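Notebook, bench 3, June

Carrying on with the glue joint question from last week. The Gralholm people want to know if the hide glue can be swapped for the liquid kind on the chair repairs, and whether we can stop heating a pot every morning. I said I would run a small set and write it up here so the numbers are in one place.

Stock is all beech offcuts from the Athanasiadis order, planed the same afternoon and cut to 80 mm lengths. Plain lap joints, 26 mm overlap, long grain to long grain. Two clamps per joint, hand tight plus a half turn. I didn't use the torque driver because the battery was flat and I wanted to get going. Should be redone with it at some point.

Glues used:
Hot hide glue, Fanance granules, soaked overnight and warmed in the small pot
Liquid hide glue, Olar, opened this month
Yellow glue from the shop bottle, as a reference

The granules took longer to soak than the bag says. Still gritty at 7:30, fine by 9. First batch was too thick and stringy off the brush, so I let it down with a bit of warm water until it ran in a steady stream. Did not measure the water. Next time weigh it.

Open time is the real problem with the hot glue in this room. With the side door propped open it was skinning over before I had the second clamp on. Shut the door and warmed the pieces on the radiator shelf first, and that gave enough time to line things up without rushing. The liquid glue gave no trouble at all there, and I could slide the pieces for several minutes. It does creep under the clamps though. Two of the liquid joints shifted sideways and I had to knock them back square before they grabbed.

Left everything clamped overnight, then unclamped and on the rack for three more days before testing.

Pulled them on the lever rig with the 200 kg scale. Readings at failure:
Hot hide: best joint 194, mostly wood failure, long splinters left on both faces
Liquid hide: lower across the set, and the failures were in the glue line with very little fiber pulled
Yellow: close to the hot hide, same kind of break

I don't trust the top readings much. The scale sticks near the end of its range and the hook was bending a little on the stronger joints. The order of the three is clear enough, but I would not quote the gap between liquid and hot to a customer.

Clean-up notes. Hot glue squeeze-out peels off when it has gelled, easiest at the rubbery stage. Left until the next day it needs a scraper. Liquid stays soft under the skin and smears if you go at it early, so better to leave it and use a damp rag later. Yellow as usual.

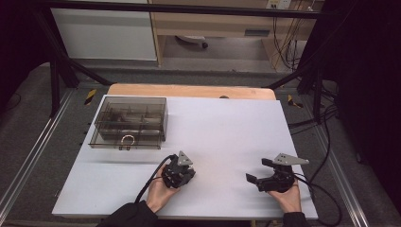 Reversibility, which is what Gralholm really care about. Warm wet rag on one spare joint of each kind, rag changed whenever it cooled. Both hide glues let go. The liquid one was quicker, and the hot one needed a thin knife worked in at the corner. Yellow went a bit milky at the edge and did not move. No surprise, but now it is written down.

For the moment my answer to them is hot glue for the seat rails and anything taking a side load, liquid for loose spindles and trim. I would like to try the liquid again from a fresh bottle, and with the pieces warmed the same as the others. I only warmed the hot glue ones - not a fair comparison.

To do
Charge the torque driver
New hook for the rig, thicker
Weigh granules and water, write the ratio on the jar lid
Ask Olar for the shelf life after opening
Cut another set of beech before the offcut bin gets emptied

Pot is washed and upside down by the sink. Leftover glue is in the fridge, bottom shelf, labeled.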